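Reviews > Home & Garage > Robots

Latest Buying guides Reviews Letters Subscribe

Mollard M2 household robot: a month of small chores

I am not an engineer. I repair and sell second-hand furniture, and at home I do the tidying, which I do not enjoy. So when the Mollard M2 came to us for testing in October, I had one question. Can a machine with two arms do the chores yet?

The short answer is that it can do a few of them, slowly, if you prepare the room first.

I began with picking up. The M2 had to take soft things from a low table and put them in a tray, and I gave it 60 tries with each kind of object. Folded cloths went well, with 50 in the tray. Soft toys were harder, because they change shape when they are squeezed and the robot must decide again where to hold. In 9 of the toy tries it gave up and waited for me to press the button on the remote. My neighbour's child does the same job with no tries at all, but she also gets bored and the robot does not.

The time is a bigger problem. One evening I asked for a full tidy of the living room and it needed 138 minutes. I could hear the motors from the kitchen the whole time, a thin sound like a small fan.

I have used two other machines. The Vimov is quicker, but it has one arm only, so it pushes a towel about when it should fold it. The Ghaffari has a good hand and poor software, and I sent it back. With the M2 I like that both arms can work on the same object, even when the two ends are of different types.

What I did not like: the cables, which I moved out of the way every morning, and the manual, which seems to be translated twice. Glass tables also made me nervous, although mine has no scratch.

In a workshop I would trust it a little more. Sorting sanding pads into bins is dull work, the colour and size of the pads stay the same, and a slow worker is still useful if it goes on after I close. For a home with children and a dog, I would wait.

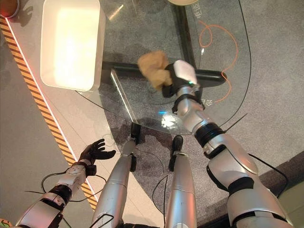
Soft things, a glass table and a white tray.
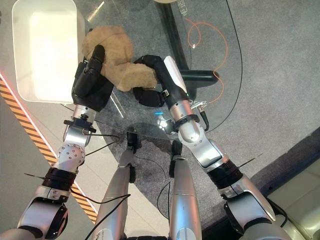

Comments (3)

Thandeka Nkosi
We tried one for laundry at our guest house and I agree about the speed. Towels were fine, fitted sheets were hopeless. Did you try it with socks?

gornholm_fan
Wait for the Gornholm before you spend your money. My cousin saw a demo and it loaded a dishwasher, though only the plates.

Reply from the author
Socks yes, pairs no. It put every sock in the tray and I matched them myself.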